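Rirkisia Household Manipulation Project
Progress report, second reporting period
Submitted to: Ploninar Program Office
Prepared by: Zixuan Ding
Saturday, February 3, 2018

1. Scope of this period

The work plan set two tasks for the period: clearing small objects from a tabletop, and handling flat sheet material (paper, thin card, folded cloth). Dish handling was moved to the next period at the January review and is not reported here.

The question put to us by the program office was whether a two-armed machine can do ordinary tidying chores at a standard a household would accept. For small rigid objects on an open table, the answer is close to yes, at low speed. For sheets it is no.

2. Trials completed

A total of 2,713 trials were logged against a plan of 3,000. Of these, 2,241 are usable. The remainder were discarded for logging faults, mostly dropped joint data from the left wrist, and a smaller number for operator error in the reset procedure. The discarded trials are kept on the project server and are available on request.

Small objects accounted for 1,412 of the usable trials and sheets for 829. The imbalance is due to reset time. A block can be put back in a few seconds, while a sheet has to be flattened and squared to the work area before the next attempt, and a creased sheet has to be replaced.

3. Small objects

The Trirkis grasp planner was used without changes to its core settings. Pick success on blocks and similar items is now high enough that we no longer treat it as the limiting factor. Placement is less consistent. Objects released from above tend to settle at an angle, and the planner has no step for correcting this. A person tidying the same table would nudge the object straight without thinking about it. We have a corrective push routine in draft and expect to test it next period.

Speed remains poor. Most of the cycle is spent on the approach, where the arms are limited for safety. Raising the limit is possible but would require a new risk assessment, and we have not asked for one.

4. Sheet material

Paper was chosen as the first sheet material. It is cheap, flat, and common in homes and shops: mail, receipts, order slips, wrapping. The target behavior is to lift one edge, take hold with both hands, and move the sheet to a tray without creasing it.

Trials start with the sheet flat inside the taped work area and the hands to either side. In some conditions a small rigid object is placed near the sheet, to test whether the system keeps the two items separate.
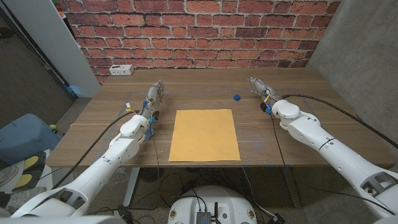 Figure 1. Tabletop work area with paper sheet and blue cube, hands at left and right.

Edge lifting is the main failure. The fingertips are too thick to get under a sheet lying flat. Three methods were tried:

Sliding the sheet to the table edge and gripping the overhang. Most reliable, but slow, and it fails if anything is in the path.
Pressing and dragging to raise a buckle, then pinching the buckle. Works on light paper. Leaves a crease in most cases.
Scraping with one fingertip while the other hand holds the sheet down. Poor results on all weights of paper.

We recommend continuing with the first method only. The second would be acceptable for waste paper but not for documents. The third has been dropped.

When a rigid object was near the sheet, the system identified both correctly in nearly all trials. The difficulty was in planning: the arm clearing the object often brushed the paper and moved it out of position, and the sheet pose was not updated before the next step. A second look at the table between steps has been added to the sequence. It lengthens the cycle but removes the error in the runs done so far.

5. Equipment

Both hands were serviced once. Finger tendon tension on the left hand drifts over a day of use and is now checked each morning. Replacement fingertip pads with a thinner profile were ordered from Qiu and are late. Without them the edge lifting results are unlikely to improve much.

6. Budget and schedule

Spending is within plan. The trial count is behind, and we propose to make up the shortfall with sheet trials only. The cloth folding work is 7 weeks behind schedule and depends on the same pads. We ask the program office to agree to a revised date for that deliverable.

7. Next period

Install and test the thinner pads.
Complete the corrective push routine and repeat the block placement trials.
Begin cloth trials with hand towels.
Start dish handling with unbreakable items.

A decision on the revised cloth date is needed before the dish handling trials are scheduled, as both use the same workstation.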